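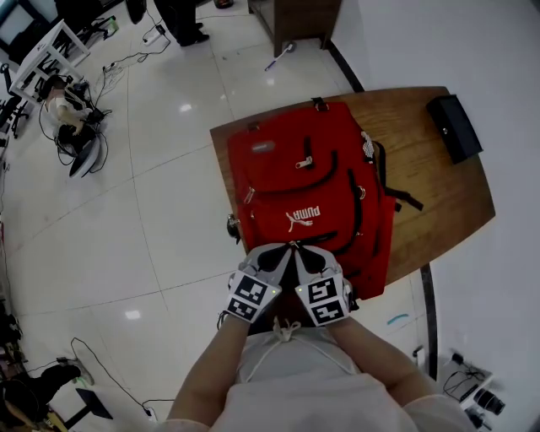
I bought this backpack in March for a commute of 13 stops each way and have used it as a work bag since. Capacity is enough for a 13-inch laptop in its sleeve, a lunch box and a rain jacket, with the main compartment closing without strain. The front pocket has a curved black zipper across the red fabric, and the curve matters: the opening drops at the sides, so a hand goes in flat and small items can be reached without tipping the bag. The side pocket is white mesh. It grips a narrow bottle well and a wide one poorly, and it shows dirt.

Stitching at the carry handle is sound after seven months. The shoulder straps are adequate up to a moderate load; with two heavy books they begin to dig in. There is no chest strap. The PUMA print has not cracked.

Rating: 7 out of 10. A darker mesh would make it 8.

Reviewed by Ihor Kravets, October 2023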